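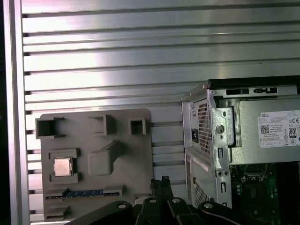

处理器从主板上拆下来以后,金属盖朝上放还是朝下放?

金属盖朝上,底面的触点悬空或者轻轻落在托座里,手只捏边缘。内存条也一样,捏两头,金手指那一排别碰。

一月,下午开始记,写到哪算哪。

先说今天的起因。Lundard那批旧台式机拆完以后,零件一直堆在抗静电袋里,袋子套袋子,标签还掉了一半,我上周找一条内存找了整整60分钟,最后发现它夹在两张说明书中间,气得我当场决定这个月什么别的都不干,先把零件的“座位”弄好!Sneha Dwivedi路过的时候笑我,说我每年一月都要搞一次大整理,搞到二月就散了。行吧,她说得也没错,但今年有托盘了(这句话请大家替我保密到二月)。

托盘的思路很简单:灰色一整块底,上面立着各种小支座,每样零件卡在自己的位置里,来不及贴标签也能看出少了什么。处理器上下各一个小托架夹着,内存条两头插在带槽的座子里,平着躺。我本来想让内存条竖着插,像在主板上那样,省地方嘛,后来放弃了,竖着的时候袖口一带就歪,平放看着占地方,可是拿起来顺手得多。

下午大部分时间都花在内存座上。老毛病还是那个:槽开窄了,条子推不进去;槽开宽了,一端翘起来,看着像跷跷板。我拿废条子试(就是抽屉最里面那盒“死内存”,别拿错了,旁边那盒是好的),试到后来手感比卡尺还管用。要的感觉是:放下去的时候不用使劲,提起来的时候座子不跟着走。要是提的时候整个托盘都被带起来一点,那就是太紧了,回去修。修的时候只修槽的内侧,别动底面,底面一动高度就变了,另一头还得跟着改,我就是这么浪费掉第一对座子的。

还有一件事写在这里免得以后忘:内存条两头的座子最好做成一对一对地存放,别混。我把Gromham规格的左座和另一批的右座配到了一起,看着一模一样,放上条子才发现一边高一边低。现在每一对都用橡皮筋捆着,放在靠窗的浅抽屉里。橡皮筋快用完了,谁去仓库顺手带一包。

处理器的托架反倒顺利得让我有点不放心。盖子那面朝上,上下两个托架一合,中间刚好容下它。唯一要留意的是方向。处理器的角上有个小三角,我的习惯是先认三角再放,放完再看一眼。Mamta Goel的习惯是看边上的缺口,她说缺口比三角好认,尤其灯光不好的时候。我们俩为这个争了一杯茶的工夫,结论是各看各的,只要最后朝向一致。朝向的规矩已经写在白板右上角了,请不要擦!上次有人擦掉去画了一个午饭投票表。

说到灯光,放托盘的那块铝条台面反光真的厉害,灯一开,靠近灯的那边白花花一片,我蹲下来看处理器盖子上的刻字,脑袋左摇右晃找角度,像只找米的鸡。试了几个办法:把灯往上抬,好一点;灯前面挡一张描图纸,好很多,但是纸老掉;最后把托盘往暗的那头挪了挪,够用了。Hauser那盏可调的台灯还借在隔壁,等还回来再试一次。要是有人见到那盏灯,告诉我一声,它的底座上有我贴的黄胶带。

铝条台面的另一个问题是缝。条和条之间都是槽,小螺丝掉进去就别想用手抠出来。今天掉了2颗,一颗用镊子夹出来了,另一颗我怀疑已经顺着槽溜到了尽头,暂时当它牺牲。建议以后拆小螺丝都到橡胶垫那边去,这块台面只放托盘和已经拆好的零件。我知道这条规矩我自己第一个会犯,先写下来再说。用磁棒也行,铝不吸磁,磁棒顺着槽拖过去很干净,就是别拖到旁边硬盘那堆去。

清洁这块也记一下步骤,Sneha问过我好几回,我每次讲得都不一样(抱歉)。处理器盖子上的旧硅脂,先用无绒布干擦一遍,把厚的带走,再沾一点异丙醇从中间往外擦,布脏了就换一面,别拿脏的那面来回抹。擦完放着晾10分钟再进托座。内存条的金手指,没有明显脏东西就别动它。以前我喜欢拿橡皮擦,擦完亮晶晶的很有成就感,可是橡皮屑会钻进托座的槽里,掏起来特别烦,现在改用沾了异丙醇的布轻轻抹一道就完了。托盘本身拿软毛刷扫就行,角落里的灰用气吹。不要用湿抹布!

登记的事。旧零件清单Mamta已经合并到一张表里了,总共1,365条记录,里面重复的肯定不少,同一条内存被登记过两回三回的我随手一翻就看见了。她想先去重再贴新标签,我想先贴标签再去重,目前按她的来,毕竟表是她合的,出了问题她最清楚去哪找。标签纸用小号的,贴在抗静电袋上,不要直接贴零件。处理器盖子上尤其不要贴,撕下来那层胶我擦过,擦得想哭。

托盘还想改的几处,随手列在这儿,想到再补:

托盘的角可以再圆一点,现在抽屉里进出偶尔会卡。
小支座之间的间距再放宽一点,我手指粗,夹在两个座子中间取东西总要碰到旁边那个。
支座边上刻个简单的记号,左右一眼分得清,省得又配错对。
底下加防滑脚垫。Zurkby那种薄的自粘垫子抽屉里还剩半板,先拿来试,不好用再说。
有几个座子目前没定放什么,先空着,别往里面扔回形针。

Sneha说她想把散热片也放进来,我有点犹豫,散热片高矮差太多了,放进来托盘就叠不起来了,而能叠是我一开始最看重的一点。她的想法是散热片单独做一个深的盘子,我觉得可以,让她先画个草图,画在纸上就行,别一上来就建模,上回建模建了三个版本最后一个都没用上。

傍晚又回来补两句。下午修好的那对内存座,我把条子反复放了拿、拿了放,右边那头比左边松一点点,现在能用,用久了会怎样还不知道。明天先别拿它当标准件去复制,等我再磨一对新的比较一下。废条子我留在了台子上,试手感的时候就用那条,别收走。异丙醇瓶子盖子拧紧了,无绒布剩的不多,跟橡皮筋一起写进采购单。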